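Katsaros Overbed Table, Model 305
Home Care > Bedroom > Tables and Trays

A table that rolls up to the bed, slides over the blankets and holds your lunch. We've sold a lot of fancier things over the years and this is still what people call back to order a second of.

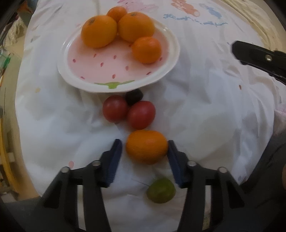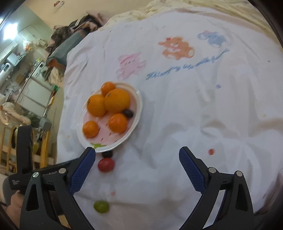

Fruit on a plate with a pink center, two views.

The 305 has a C-shaped base that goes under most home beds and nearly all hospital ones. Measure the gap under yours first. If you own one of those platform beds that sits flat on the floor, the 305 can't help you, and neither can we, though Sukov makes a lap tray we don't mind.

Height adjusts with a lever on the right side. Squeeze and lift to go up. To go down, squeeze and push, and take the soup off first. The top stays level and doesn't tilt. We used to carry a tilting one, and we used to get a lot of calls about reading glasses.

There's a raised lip on all four sides to keep pens, pill bottles and the TV remote on board. It won't stop a determined cat.

Four casters, 2 of them locking. Please lock them. The table is for leaning a newspaper on and isn't a walker, a grab bar or a way of getting out of bed. It says so on a sticker underneath, where you'll never see it, so we're saying it again.

Details
Item number: 2967
Top: wood-look laminate, wipes clean with dish soap
Frame: powder-coated steel, beige (it only comes in beige)
Weight limit: 100 pounds, spread evenly
Assembly: four bolts, wrench included
Warranty: 2 years on the frame, none on the casters

In the box
Top, column, base, casters, bolts, wrench, and a folded instruction sheet in very small type. Call us for the large-print version, free, and yes, we've asked Katsaros why it isn't the regular version.

Shipping and pickup
Ships flat from our Pokport warehouse. The Mirkasgate store keeps one set up by the front counter, so come in and roll it around. Staff will put yours together for free if you pick it up there before 4 p.m.

Returns accepted in November as in any other month, with the wrench, please.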